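Ticket 705: Dryer stops partway through cycle, app says "Complete"
Status: Resolved
Opened by: Roy Whitlock
Assigned to: Ljubica Trajkovski, Boltham appliance support

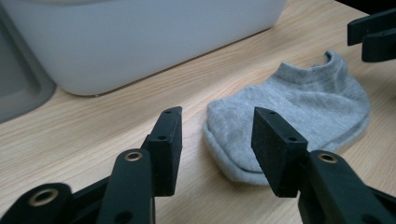 Attachment 1: gray ankle sock on table

Roy Whitlock, 8:10 a.m.
My Jato dryer quits 2 minutes into a normal cycle. The drum stops, the light goes off, and the app sends me a cheerful little chime and the word "Complete." The laundry would disagree. I have cleaned the lint screen, unplugged the machine, plugged it back in and spoken to it firmly. Same result each time.

Ljubica Trajkovski, 9:35 a.m.
Thanks, Roy. Which cycle are you using, and how full is the drum? Please also hold Start and Temp together for five seconds and send me the number on the display.

Roy Whitlock, 9:52 a.m.
Sensor Dry, small load, mostly socks. The number is 144. I was hoping for something more dramatic.

Ljubica Trajkovski, 10:20 a.m.
144 means the moisture sensor is reporting dry from the moment you press Start. Small loads don't touch the sensor bars much, and dryer sheets leave a film on them that makes it worse. The bars are two metal strips inside the drum, just under the door. Wipe them with a cloth and white vinegar, let them air out, then try Timed Dry for 40 minutes. If that runs through, the motor and heater are probably fine.

Roy Whitlock, 1:15 p.m.
Timed Dry ran the full 40. The cloth came away the color of weak tea – I have used dryer sheets faithfully since I bought this thing in April, so I suppose that's on me. Sensor Dry now gets farther but still quits early.

Ljubica Trajkovski, 1:40 p.m.
Check the firmware, under Settings, then About. Anything below 586 reads small loads badly.

Roy Whitlock, 2:30 p.m.
It was below. Updated, which took longer than the laundry. Sensor Dry just finished a whole load and the chime was, for once, telling the truth.

Ljubica Trajkovski, 2:44 p.m.
Good. Wipe the bars once a month and leave auto-update on. Closing as resolved; reply within a week to reopen.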